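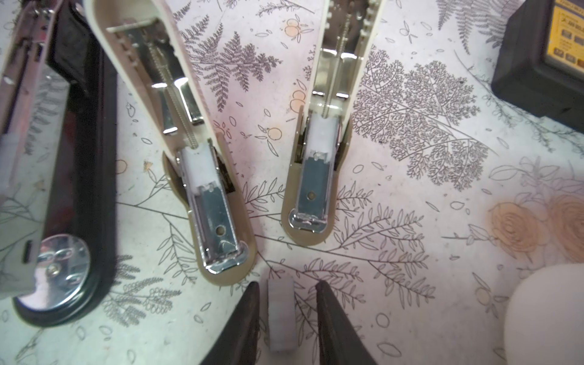
# Gevasum bench records, Sendthorpe site

Task recordings and shift notes from the two-arm cell at the Sendthorpe repair shop. The shop refurbishes office hardware and small fittings for Torier. The cell was set up to take over part of the sorting and handling between jobs. This repository holds the recordings and the notes staff wrote while their work was being rearranged.

## Contents

- `episodes/` - 1471 recordings, one task attempt each
- `notes/` - 2247 shift note entries, plain text
- `rosters/` - bench allocation before and after the cell started, by role only
- `splits/` - train and test lists; 200 episodes held out

Wrist and fixed views are stored separately. File names match across views.

## Tasks covered

Staplers are handled open, with the arm swung up and the staple channel showing. Cream and black models both occur. Other tasks use small latch hinges and loose parts picked from a tray. Hand tools are left within the work area in many episodes and should be treated as ordinary clutter.

The table cover and wall lining are patterned. Models trained on plain backgrounds did poorly on the first test split, mostly through false grasps on printed shapes. See `splits/README`.

## What changed at the bench

Before September, each repairer sorted their own parts at the start of a job. Sorting is now a separate role, filled by one person per shift, and that person also resets the cell after a failed attempt. Repairers get a filled tray and start on the repair straight away.

Effects recorded in the notes:

1. Less standing and reaching for repairers, more sitting.
2. The reset role is broken up into short tasks and is hard to leave for a break.
3. Worn parts used to be noticed during sorting. Some now reach the repair bench and are sent back.
4. Bench talk has dropped. Several entries mention it without being asked.

Rotation through the reset role was weekly at first and is now daily. No positions were removed in the period covered. Hours moved between roles, and `rosters/` shows where they went.

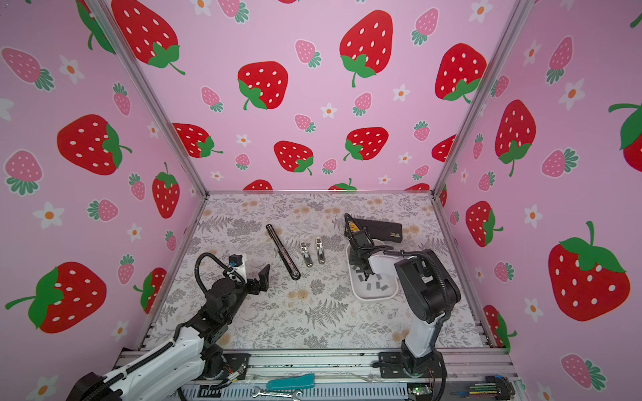 One repairer wrote in the notes that the tray arriving full was welcome, but that sorting had been the part of the job where new starters learned what a bad spring felt like, and nothing had taken its place. The reset role has since been paired with a short inspection session for new starters. It is too early to say if this covers the gap.

## Known problems

- Success labels were entered by the person on reset. Labelling is stricter on early shifts.
- Notes are uneven in length. Some shifts have none.
- Episodes stopped by hand are marked `halt`. The reason field is often blank.
- The Kauppinen converter drops the last line of a note if it has no line break. Fixed in version 2.

## Use

Free for research and for workplace planning. The notes must not be used to rate individual staff. Role codes were reassigned at random before release and should not be matched back to rosters held by the shop.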